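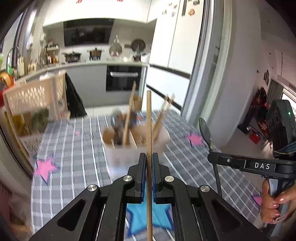 Chopsticks and spoon, by the white holder. The plaid cloth with the stars is still my favorite thing in the kitchen.

Monday, late, tea gone lukewarm next to me and I can't be bothered to get up and heat it.

So today was the utensil day. I have been putting it off since we moved in, which means all of January and a good bit of February, and the whole time everything we stir or scoop or flip with has been living in one drawer that only opens if you shove your hand in flat and push the ladle down. Neelam came over to keep me at it. She said she'd bring lunch if I promised not to start with the bookshelves instead, because she knows me, and because the bookshelves are the fun part.

We dumped the whole drawer out on the counter first. Big mistake, it made such a racket that the neighbor's dog started up and kept going through most of the first hour. And then there it all was! Three corkscrews (we don't even drink much wine), the melon baller from Aunt Pilar, a bag of birthday candles with one candle in it, a key that fits nothing in this apartment. I put the key back in the drawer. I know. I just have a feeling about it.

The white holder with the compartments was the thing that finally got me moving. I bought it at Mofokeng, that home store out past the car wash, on the same trip when I went in for light bulbs and came out with a bath mat. It's the cloudy see-through kind of plastic, so you can sort of tell what's in each part, and I like that more than I thought I would. Neelam says it looks like something from a dentist's office. Neelam keeps her spatulas in a flower pot, so I'm not taking notes from her.

We argued for ages over what goes where. I wanted it by how often we use things and she wanted it by length, tall in the back, short in the front, like a school photo. We ended up with a mix. The wooden spatula got in right away, no debate, I use that for eggs and onions and pretty much everything else. Chopsticks next. They lean, there's no way to stop them leaning, they just flop over to one side like teenagers on a couch. I tried them the other way up and they leaned the other way, so fine, let them.

About the chopsticks. I have been carrying that bunch around through four apartments and hardly any of them match. One of the wooden ones has the tiniest printing along it, so faint now that I gave up trying to read it even with my glasses on. I think it came from the noodle place by my old job, the one with the fish tank, and I would bet money its partner is in a box at my mother's. Neelam wanted to throw out all the singles. I said a single chopstick is very good for testing a cake and for getting toast out of the toaster (unplugged, Mom, if you ever read this). She let me keep 2 of them. Let me! In my own kitchen!

The black spoon is staying too, the one with the oval bowl. It was Dad's soup spoon at the lake, or the same kind anyway, and it holds exactly the right amount of broth for tasting without burning your mouth off.

Lunch was lentils and flatbread and a mango pickle so strong I had to go stand by the window. Neelam ate hers leaning on the counter and looked over my whole setup the way she does. She thinks the copper-colored pot is too pretty to leave out where the grease can get at it. I think it's too pretty to hide. Same with the glass dome for cakes, which has had a cake under it maybe twice this winter, but every time I walk past I feel like the sort of person who might bake, and that has to be worth some counter space. She did talk me into promising to wipe down the top of the range hood. I put my finger up there and I'm not going to write down what I found.

After lunch we did the basket shelf next to the table, since I was on a roll. That shelf is where things go when I come in with groceries and sit down before I've put anything away. Greens down on the lower level, the yellow bottle next to them. Neelam asked why the greens weren't in the fridge and I said because I was going to cook them tonight, and then guess who ordered dumplings at seven o'clock. They're in the fridge now. They looked a little sorry for themselves going in.

The black cloth bag is still hanging off the edge of the counter, right by the shelf. I meant to find a real hook for it. Valentina gave me a whole pack of the stick-on ones when we moved, she swears by them, she has 40 in her place and hangs everything on them, even her colander. I can't find the pack. It's probably in the same place as the good scissors.

Oh, and I have to write down the tablecloth thing before I forget. Valentina called in the afternoon and I was telling her about the big clear-out, and she asked if I still had "that star blanket" on the table. It is a tablecloth! Gray and white plaid with stars on it, blue and pink, and she's been making fun of it ever since she first ate off it. She says it belongs in a kid's room. Well, it makes me happy at breakfast. I always put my cup on the big blue star and the coffee tastes better there, I don't care what anybody says. There's a little pink mark up toward one side that I noticed again today and I can't decide if it's part of the pattern or beet juice. I scrubbed at it for a minute and then thought, what if it's a star, and stopped.

What didn't get done: the spice rack, the drawer with the batteries, and the cabinet under the oven side where the lids are. I opened that one, a lid rolled out and did a whole lap on the floor, and I closed it again. Neelam said that's a whole separate Monday and I agreed with her for once.

She left around four with the melon baller, two of the corkscrews and a jar of my plum jam. I stood there afterward opening and closing the drawer like a crazy person. It glides! There's nothing in it but the key, the dish towels and the candle. I called Mom just to have her listen to it over the phone and she said, very nice, sweetheart, is that a train.

Need to buy: dish soap, new sponge, vinegar for the hood, something to do with those greens (soup? with the last of the potatoes?). Also ask Mom about the box and the other chopstick.

Going to bed. The tea is completely cold now and I drank it anyway.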